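Film & TV Talk > Series and Spin-offs > Dusdale / Orkument

Topic: Is the Orkument on Pace a different cut from the cinema one?

palewindow
Member

Hello everyone. I have been reading this board for a long time, but I think this is my first topic in this section, so please move it if it is in the wrong place.

I saw Orkument in the cinema when it came out and I liked it very much. In April it arrived on Pace, so I watched it again with my sister, who knows all of Dusdale but had never seen the film. In the middle I started to feel strange. I was waiting for the scene on the ferry, where the two brothers talk about the house and the older one does not want to say who bought it. The scene never came. They are at the station, then there is the shot of the gulls, and then they are already in Dornemgate and angry with each other.

My sister asked me why they were angry. I had no good answer, because in my memory the answer was on the ferry.

Did I imagine this scene? Or is the version on Pace shorter? The app gives the running time only as "under two hours", which does not help me at all.

gullshot
Senior Member

You did not imagine it. The ferry scene was in the cinema version. I saw the film twice in the theater and the second time I paid attention to exactly this part, because the first time a man in front of me stood up to get popcorn and I missed half of it.

On Pace it is gone, and I believe it is not the only thing. The breakfast with the aunt is also shorter. In the cinema she told the whole story about the dog. Now she only says "you were always like that" and we cut to the garage.

Altogether I would say six minutes are missing.

brickandbutter
Member

Sorry, but I don't agree with gullshot. The aunt never told the story about the dog in the film. She tells it in Dusdale, in episode 49, the one with the power cut. I think you are mixing the two, which is easy to do, it is the same kitchen and almost the same sweater.

The ferry, yes. I remember the ferry.

gullshot
Senior Member

I know episode 49 very well, thank you. In that one she tells it to the neighbor. In the film she tells it to the younger brother and he finishes the sentence for her, because he has heard it so many times. My whole row laughed. It was one of the few moments when I felt that the people who wrote the film had really watched the series.

brickandbutter
Member

Then your row saw a different film than mine. I am not saying it to be rude. Maybe there were different versions in different countries?

slowcredits
Member

It is possible! When Dusdale was shown in my country, the channel cut it everywhere, because they needed more space for the commercials. For years I believed that the postman was a very mysterious man who appears, says one word and leaves. Then I bought the discs and he has whole conversations!! He is even funny.

So when someone says "this scene doesn't exist" I am always careful now. I have been wrong too many times (ask my husband).

About Orkument, I have only seen it on Pace and I must say I didn't notice a hole. I thought they were angry because of the phone call at the beginning. For me it worked fine.

palewindow
Member

slowcredits, your answer is interesting, because you are the first person here who saw only the short one. Did you understand who bought the house?

slowcredits
Member

I thought it was the bank?

palewindow
Member

It was the older brother.

slowcredits
Member

WHAT

Okay. I take back my last sentence. That changes the complete ending for me. So when he gives the keys at the end, they are his own keys? I thought he was only bringing them back for somebody. I need to watch it again this evening and I had other plans.

northplatform
Member

I want to defend the shorter one a little, if it is allowed.

I saw both. In the cinema the ferry scene was well played, but it explained everything in plain words. The older brother says he bought the house, he says why, he says he is sorry. After that, the last part in Dornemgate has no secret anymore, and we only wait until the younger one hears it from somebody. Without the ferry, you have to notice small things. He knows where the light switch is. He does not knock. When he gives the keys, he takes them off his own ring.

I think this is better, and it is also closer to Dusdale, where people almost never said what they meant. The worst parts of the film are the ones where they talk like in a play.

brickandbutter
Member

Light switch is a good point, I never saw that.

gullshot
Senior Member

I respect this opinion, but I can't share it. Slowcredits is a person who knows the series and she thought it was the bank. If people who know all the seasons don't understand the ending, then the small things are too small.

And there is another thing. The younger brother's speech at the station on the way home makes no sense now. He says "you told me on the water and I wasn't listening". On what water? In the version on Pace there is no water. They should have cut this line too, if they wanted to do it properly. To me it looks like work done in a hurry by somebody who only wanted a shorter film.

northplatform
Member

Yes, about this line you are right. I had forgotten it. I took it as something from their childhood, the lake from the first season, but that is perhaps too generous from my side.

slowcredits
Member

I also thought of the lake!

kettle_and_key
New Member

Good evening. I registered to ask a simple thing. Is it possible to see the long version anywhere? I never went to the cinema for this film, because the nearest one is far from our village and it played for one week only. Now I read here that I have seen only a part of it and I am a little sad.

Also I would like to say that I didn't like the new music. Dusdale had the accordion at the end of every episode, and the film has it only once, very quietly, when the credits are nearly finished. My daughter is 15 and even she said "where is our song". She grew up with this series playing in the kitchen.

brickandbutter
Member

Welcome. As far as I know the long version is on the disc, but please check the back of the box before you buy. I have seen two different covers, one blue and one with the harbor, and I can't say if the content is the same.

I agree about the accordion. I even stayed in my seat until the lights came on, only to hear it.

gullshot
Senior Member

I have the blue one and the ferry is there. The aunt is also there, with the dog. Chapter 6 if anybody wants to check. I looked this afternoon, because brickandbutter made me doubt my own head.

brickandbutter
Member

Then I apologize. I watched the film when I was very tired, and I suppose I slept through the aunt.

gullshot
Senior Member

No problem. It is a long breakfast. 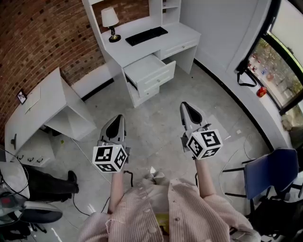
oldferry
Moderator, Series and Spin-offs

I have changed the title of the topic, so that people can find it, and I have joined it with the older one about the music. If your post is now in a strange order, that is my fault and not yours. Please use a spoiler warning from here on, because some members are still in the middle of Dusdale and they have written to me.

Now as a normal member. I watched the disc and the Pace version one after the other, not for the forum but because I had a cold. This is what I wrote down:

The ferry scene is missing completely on Pace.
The breakfast with the aunt is shorter, and the dog is gone.
The walk through Dornemgate at night begins later, so we don't see the closed bakery.
The older brother's phone call at the beginning is the same in both, only the music is lower on the disc.
The end credits on Pace are faster and the accordion is shorter too. So kettle_and_key, you really did get less accordion than the others.

I don't know who decided these changes or why, and I would ask everyone not to write theories as if they were facts. We had this problem already with the last season.

My own opinion is between the two camps. I would keep the ferry, but I would end it earlier, at the moment when he looks at the younger one and starts to say "about the house". We would understand that something was said, the line at the station would make sense, and the keys would still be a surprise. The closed bakery I miss the most. In the series it was always open, even at two in the morning, and it was the first moment in the film when I understood how much time had passed.

northplatform
Member

This is the best solution, I would sign it. And I had not noticed the bakery on Pace, but now I understand why the town felt so neutral to me. It could have been any town.

kettle_and_key
New Member

Thank you for the information about the accordion. I will order the blue one, then. Does it have subtitles? My mother-in-law watches with us and she needs them.

gullshot
Senior Member

Yes, but they are a bit small, and white on the snow scenes you can hardly read them. Maybe she can sit close for this part.

slowcredits
Member

I have watched it again!! Spoiler for the ending.

He takes the keys from his own ring – northplatform is completely right, it is there, and he even has some trouble with it because his fingers are cold. I cried this time. The first time I was only thinking that banks are not usually so friendly.

But I still want the ferry. I want to see his face when he tries to say it. So please put me in the camp of gullshot, with one foot in the other camp.

palewindow
Member

I am glad I asked. My sister read the whole topic and now she wants to borrow the disc, which I don't have, so I will have to buy it too.

One last question for those with the blue one. In the cinema I thought I heard the older brother whistle the Dusdale melody on the ferry, just before he sits down. Is it there, or did I invent at least this?

gullshot
Senior Member

He whistles, but for me it is another melody. I will listen again with headphones and write here tomorrow.

brickandbutter
Member

It is the Dusdale melody, only slower. This time I was awake.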